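Search this guide
Guides > Show office > Entries and scoring > Setting up a jumping class

4. Setting up a jumping class

Before you start, the show must already exist in Durnonano and the judges must be added to it. If you did not add the judges yet, go back to section 3.

1. Open the show and choose Classes, then New class.
2. Type the class number and the name exactly as they are printed in the prize list. Riders search by this name.
3. Choose the fence height and the table of faults. For equitation classes choose Judged score, and the faults fields will disappear.
4. Set the time allowed. You can leave it empty and fill it after the course designer has measured the track.
5. Enter the number of rounds. The program accepts up to 3 rounds in one class.
6. Press Save. The class is now shown in gray, which means it is still closed for entries.

Note: The class name can have 59 characters, spaces included. A longer name is cut on the printed start list, but it stays complete on the screen. 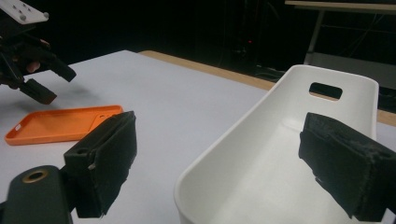
When the class is saved, you can open it for entries and make the order of go.

7. Select the class and press Open entries.
8. After entries are closed, press Draw order. Riders with two horses are separated automatically – you can change the distance in Ring settings.
9. Check the list for conflicts with the other ring. A conflict is marked with a red dot beside the back number.
10. Print the list for the in-gate and the judge.

Caution: Do not press Draw order again after the list is published. The old order is deleted and it can not be restored.

Caution: If a rider scratches, use Scratch and not Delete. With Delete, the entry fee is also removed from the rider's bill.

Note: For a jump-off, the order is taken from the first round. To use reverse order of standing, mark the box in Ring settings before the first horse goes in.

Continue with section 5, Entering scores at the ring.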